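Plergate hall opens its doors to Draltthorpe's makers and players

Draltthorpe has a new place to get together, and it's a cracker. The old Belkadi building on Plergate opened to local groups on Monday 2nd November, and there are already 11 of them signed up to use the big ground-floor room over the winter.

If you only knew the place from walking past, the height of it will surprise you. There's a brick-patterned wall, a staircase with a black metal railing and a lovely big stretch of glossy white tiles that bounces the light about. Yaa Amegashie, who looks after bookings, has wanted a room like this in the town since she ran her first craft day in a car park back in May (it rained, of course).

"You can spread out in it!" she said. "People bring their bags, their boards, their flowers, whatever they're working with, and there's still floor left over."

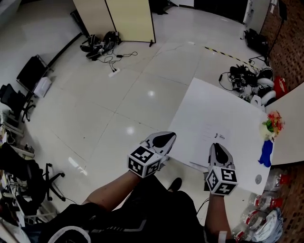

Bright flowers, a big white board and a good supply of bottled water in the ground-floor room.

Getting this far took 3,685 pounds, and 2,000 of that came from the summer raffle and the Flono supper club. Most of it went on the electrics and the lighting. Reda Lamrani, who plays in one of the groups moving in, is thrilled with how the room sounds - he was expecting an echo and says it's much kinder than their last place.

The folding screen has been popular too. Groups can stand it wherever they like to make a quieter corner, and two of the smaller ones are already planning to share an afternoon that way.

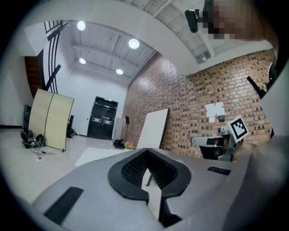 Lights on under the beams, with the folding screen standing out on the floor.

There are 13 evening slots left before the new year, and daytime bookings are open as well. Groups from outside Draltthorpe are very welcome. Ask for Yaa at the Plergate door, or put your name on the sheet at the foot of the stairs. Please bring soft shoes if you're coming to dance!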